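Handling and Storage 2, week 10
Open bins and totes: picking, wear, cleaning
Handout to go with Thursday, May 9, 2019

Notes by Noreen Jafri. Cúc Giáp takes the lab groups this week, bring questions on the worksheet to her and not to me please.

Leftover from last time

Several of you still mix up tote and bin. For this course: a tote travels, a bin stays put. A tote that has been parked at a station for a month is still a tote. On the worksheet use one word and stick to it.

Also the Trotitz reading. Only the first part is required. Skip the tables at the back, they are for stacked racks and we dont get to racks until August.

1. What an open bin is for

Loose parts, mixed or all one kind, taken out from above. No lid, so nothing to open, and you can see what is left without touching it. Price you pay: dust, and things dropped in by mistake. The Bekside case is all about things dropped in by mistake. Read it before lab.

Walls do more work than people think. Straight wall = more room inside, but parts get stuck in the corner where wall meets floor. Sloped wall = parts slide back toward the middle, less room. Many shops pick one sloped wall and leave the rest nearly straight. Ask which side the picking comes from before you choose.

Depth. Deep bin, fewer refills, but the last layer is slow to get out. Everybody who has dug for the last washer in a coffee can knows this one.

2. Floor of the bin

Three things to ask:
- is it hard or does it give
- is it light or dark compared with the parts
- can you take it out and wash it

Bare metal lasts. It is loud, it shines when new, then it scuffs and goes cloudy. Cloudy is fine for most parts. A loose panel laid on the floor changes the color behind the parts and takes the beating in place of the bin. Cheap to replace. But a panel that covers only part of the floor leaves an edge, and thin flat parts find that edge. Washers, shims, cards. Expect a question on this.

Sepúlveda's rule from the reading: choose the floor for the worst part, not the usual part. Worst meaning flattest, shiniest, or most likely to roll.

3. Reading wear

Wear tells you where the work happens. You look at marks before you talk to anybody, then you talk to them and see if the stories match.

Marks on the floor, thick in the middle and thin toward the walls: most of the contact is in the middle. Could be parts landing, could be picking. Marks alone wont tell you which.

Marks low on a wall: something touched there. Parts sliding, a tool, a hand with a scraper. Same warning.

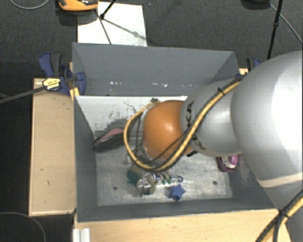
Write down color and place of each mark separately. White marks on gray, dark marks on white. A dark speckle may be dirt or may be damage, wipe it and look again. If it wipes off it goes in the cleaning log. If it stays it goes in the wear log. Groups last year put everything in one log and could not seperate it afterward.

Do not write a cause in the wear log. Cause goes in the discussion, with a "maybe" if it is a maybe.

4. Cleaning

Empty first. All of it, including what is under the panel. Dry brush, then damp cloth, then dry cloth. Corners last. No scouring pads on smooth walls, they leave scratches that look like use and then your wear log is junk.

Provaneck sets the interval by picks: brush at 2000, full clean at 3000. We use the same numbers in lab so the worksheets can be compared. If your bin had a spill, clean it that day and start the count again.

5. For lab

One bin per pair. Sketch it from straight above, walls folded out flat like a box net. Mark sloped walls with an arrow pointing downhill. Put the wear on the sketch BEFORE cleaning, not from memory after.

Then answer:
Where would the last part in this bin end up, and how hard is it to reach?
Would you change the floor? To what?
Which wall would you slope if you could only slope one?

Half a page is plenty. Sketch counts for more than the text. Pencil is ok.

Next week: dividers, and why a divider that is too short is worse than none. Bring the Bekside pages again.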